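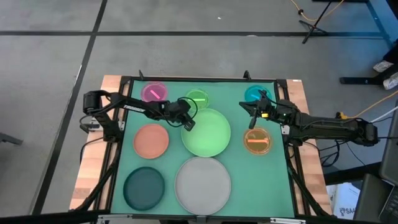
Supper for 72: a Friday with the woman who cooks for the Trallton night walkers

I got to the hall in Bustoldale at four in the afternoon, which I thought was early, and she already had three pots going and an apron covered in tomato. "You can talk while you peel," she said, and handed me a bag of carrots. So that's how we did the interview - me peeling, her talking, my recorder propped up against the salt.

She has been making the supper for the walking club since it was a handful of people and one thermos. Now 72 of them come in off the hill at nine at night, and they're hungry! I asked how she decides what to cook. "Soup. It's always soup," she said. "People ask me for lasagna every winter. Have you ever tried to keep lasagna warm for people who get lost?"

Her first year was a mess, by her own account. She made chili so hot that half the walkers ate only bread, and she still gets teased about it. "I'd been cooking for my brothers. They'd eat a tire."

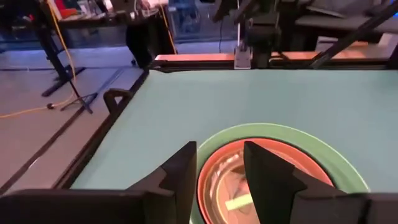
On money, and the good bread

Everyone pays into a jar, and in February the jar came to 300 dollars, her best month so far. Most of it goes on vegetables and on bread from Soler, the bakery down by the bridge. I said the supermarket loaves were cheaper. She stopped stirring and looked at me for quite a long time.

"I worked it out once," she said. "I've served 2970 bowls of soup in this hall. You think I did that with supermarket bread?" (I went back to my carrots.)
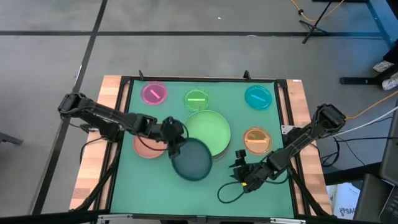
Teal-green mat on a wooden table, with a black frame around it.

The recipe she's proudest of is a barley and leek one she got from an aunt in Trodach, who wouldn't write it down. She had to stand in the kitchen and watch, and she's pretty sure the aunt hid something. "I've made it 33 times and it's still not hers. There's a sourness I can't get. I've tried vinegar, I've tried lemon, I've tried pickle juice - don't print that."
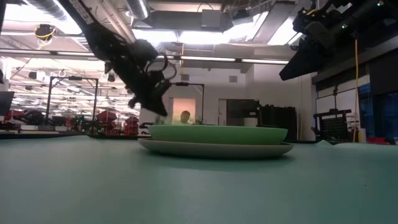

I wanted to know how she serves it, having carried soup across a room myself and worn most of it. She's firm on this. The bowl goes on a plate, always, and the plate has to be a bit wider than the bottom of the bowl so there's a place for your thumbs. It's the same way the mint green bowl sits on its gray-green plate in the photo, with a little of the plate showing on either side. "And fill it to a thumb below the top," she said. "They can come back for more. They all do."

By nine the windows had steamed up and the first boots were banging on the step. I asked if she ever goes on the walk herself. She laughed at me. "In the dark? Up that hill? Get the ladle."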